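Notebook, Eze cell (two-arm sorting project)
28 Apr 2020
Entry by L. Ševčík. Read by Povilas, Amr.

Carried over from last entry: left arm drifting on return to home, right arm fine. Povilas swapped the encoder cable on the left shoulder joint and the drift is gone over 44 cycles. Old cable is in the drawer with a tag on it. Do not put it back in general stock. I want to cut the sheath open near the connector and look at the strain relief before it goes in the bin.

Firmware
Both arms now on the same build. Left had been two builds behind, which explains the different acceleration ramp Amr was complaining about. Joint limits re-entered by hand from the April sheet and checked against the printout. Limit on the left wrist had been typed with the wrong sign. Corrected. Glykeria to update the shared config so this doesn't get copied back in next time someone reflashes.

Grip force
Set point 1356 in controller units (left) and same on the right. At this value the foam cubes hold through a full transfer with a visible dent, recovering in a few seconds. Tried lower first and lost the cube on the swing. Tried higher and the left driver went into current limit and stayed there until power cycled. Leave it at 1356 until we have the load cell. The load cell is with Mojtaba for the Flusemel demo and he wants it until that's finished.

Timeout
Transfer timeout raised to 3255 ms. Previous value was tripping on the long reach, left side to far side, even when the arm was moving properly. The log shows the arm still decelerating when the flag went up. This hides the problem a bit. The proper fix is a shorter path with fewer via points, and Amr has a version of that in his branch. Not merged. He says the elbow passes too close to the other arm when both are called at once and I agree, having run it at quarter speed.

Interlock
Shared-zone interlock tested with dummy requests. First arm to ask gets the zone, second waits. Worked in both orders. Found one bad case: if the first arm faults inside the zone, the lock is never released and the second waits forever with no message. Needs a release on fault and an error on the Darnik panel. Written up as an issue, assigned to me.

Assessment
Clusel rubric asks for a repeatability figure with method stated. Proposal: fixed start pose, fixed target, both arms, tape measure grid under the target for the first pass, dial gauge for the second. Grid alone will be too coarse for the colour-coded cubes but good enough to catch a gross error. Povilas thinks we should skip straight to the gauge. Undecided. The rubric also wants a risk sheet signed by everyone who operates the cell, and mine is the only signature so far.

To do
Release on fault (LŠ)
Shared config, left wrist sign (GA)
Via points, elbow clearance (AM)
Strain relief on old cable (LŠ)
Risk sheet signatures (all)
Ask Mojtaba for a return date on the load cell

Table layout for the next run
Container positions are still taught by jogging, so any basket that moves means a re-teach of that pose. The black basket stays on the left and the smaller dark red one goes further back, right of centre, with the white cylindrical unit to the right of it on its round base. Approach to the red basket should come from above and from the left, with the final descent vertical, and the right arm should not sweep past the white unit at table height. I'd like a clearance waypoint above the rim of each basket before anyone runs this at full speed. Grippers parked high and empty, one each side, is the start pose for every trial, and the script should refuse to begin from anything else. 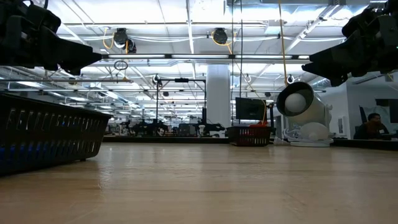
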